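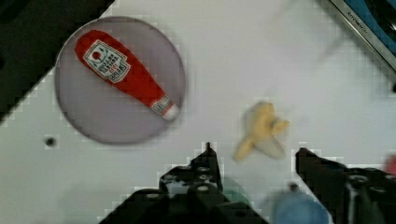
Casual play assistants wanted, Narneda Toy Library and Early Years Room. Two positions, 17 hours a week each during school terms, start as soon as we can get you through the checks. We lend toys to families across the district and run drop-in sessions for kids under six. Pretend food is what goes out the door most, the toy ketchup bottle on its grey plate being the sort of thing I mean, and it all has to be checked in, wiped down and bagged with the right set before it goes back on the shelf. So if you hate sorting small stuff this is not the job for you.

What you'd be doing

Setting up and packing down the room, mornings mostly
Checking returns against the card in the bag - missing bits get written on the card, not on a sticky note please
Signing up new families (we're at 248 memberships and the waiting list for the big outdoor gear is long)
Sitting on the floor with kids. A lot of this
Some driving to the Skernau outreach session, fortnightly, our van, automatic

You'll need

A current Working with Children Check, or be willing to get one before you start
First aid, or we'll book you in and pay for the course
Driver's licence
Ok to lift a tub of blocks from floor to bench
Patience with our catalogue software, which is old and slow and loses its place if you hit the back button

Nice to have: a second language, any childcare study (finished or not), some idea how to mend a wooden puzzle. Not fussed about age or if you've been out of work a while. Nele Wendt came to us after a long stretch at home with her own kids and she now runs the whole Skernau session.

Pay and hours

Casual rate under the award, with loading, plus super. Shifts are short, four hours at the most, and we try to fix the roster a term ahead. No weekends except the February open day, everyone works that one and gets paid for it. School holidays we're shut. Parking behind the building off Meinecke Street is free but it fills up early, bus stop is out front.

How to apply

Send a resume and half a page on why you'd like the work. No selection criteria, we dont have time to read them. Two referees, one should of seen you with children. Email or drop it at the desk in an envelope marked for Kylie Wihongi. If you want to have a look first come to any morning session and ask for Kylie or Torben Harms, just sign the visitor book on your way in.

Short chats in person, half an hour or so, then a paid trial shift. We'll ring everyone who gets a chat, either way. Others will get an email.

Posted April 7, 2025. Open until both spots are filled - the earlier the better, we're very short on the desk at the moment.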